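Nikolovski: Frequently Asked Questions

Questions about the second series, answered by the Merkton fan page. 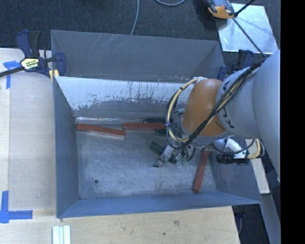

When does series two start?
The new series begins in September, with one episode a week. There will be 13 episodes, up from seven in the first run. It picks up four days after the finale, with the Davville foundry shut and Inspector Nikolovski off the case. The gold bars are still missing, and the new episodes stay with that story for longer than people expected. If you picture the loot as a neat shining stack, think of the three reddish-brown bars in the grey metal bin instead, scuffed floor and all, and you are closer to the look of the show.

Who is playing Nikolovski?
Faisal Lashari is back in the part. He has signed for both this series and the next.

Is Celeste Leitão returning?
Yes. She was a guest in series one and is now in the main cast. Her character, the insurance investigator, appears from the second episode.

Is Davville a real town?
No. The street scenes are filmed in several places and the foundry is a set.

Do I need to have seen series one?
It helps. The opening episode has a short recap, but it leaves out the brother's trial.

Will there be a Faleo spin-off?
Nothing has been ordered. A script exists for a first episode set in Faleo, and that is all we know.

Can I be an extra?
Casting for the market scenes has closed. The production took on 200 people and is not keeping a waiting list.

Where can I send a question?
Use the contact form. Please check the episode guide first, and keep spoilers out of the subject line.

Page last updated: December 26, 2024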